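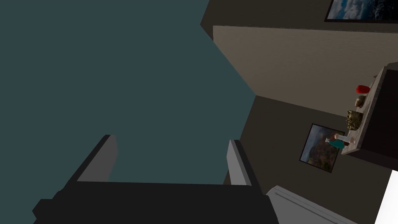 Sinéad Sheehan has spent 17 years measuring how rooms sound, most of them at Hurkton, a small acoustics practice that works mainly on offices and schools. Her view of the average meeting room is low. "It has two parallel hard walls, a hard floor and a ceiling chosen from a catalog," she said. "Then somebody complains about the speakerphone."

The usual complaint is reverberation — the time a sound takes to decay by 60 decibels once the source stops. Sheehan measures it in octave bands and pays most attention to the low end. A thin carpet absorbs well at 2,000 hertz and does very little at 125. "People buy carpet, the room gets duller, and the boom stays," she said.

Her method is plain. She places the source in a corner, takes readings at several positions at ear height, and discards any taken too close to a wall.
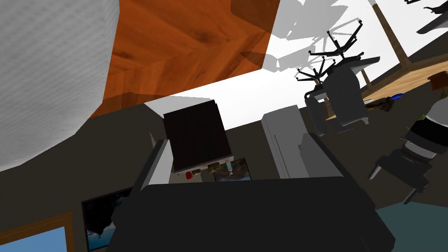
Does furniture make a measurable difference? Upholstered pieces do, mostly at middle and high frequencies, and a fully furnished room should be tested with the furniture in place.

She is cautious about single-number ratings. On the Agarwal job, a suite of training rooms, two panel products had the same published rating and differed sharply at 250 hertz. The client had already ordered 200 of the weaker one. "We kept them and moved them," Sheehan said. Half went to the rear walls, where they controlled the slap echo, and deeper panels were bought for the corners.

Background noise gets a separate visit, normally at 7 a.m. with the ventilation running and the building otherwise quiet. A fan that passes at low speed may fail at full load, so she logs both. 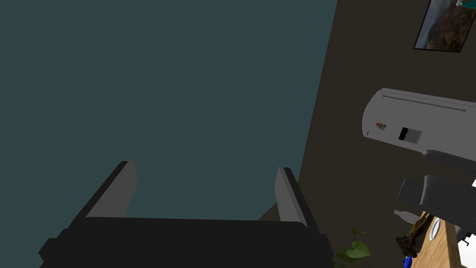 Costs and common errors

Sheehan puts basic treatment of a small room at about $3,000, excluding labor. The most frequent error, she said, is covering the whole ceiling and leaving the walls bare. Flutter between the walls then becomes easier to hear.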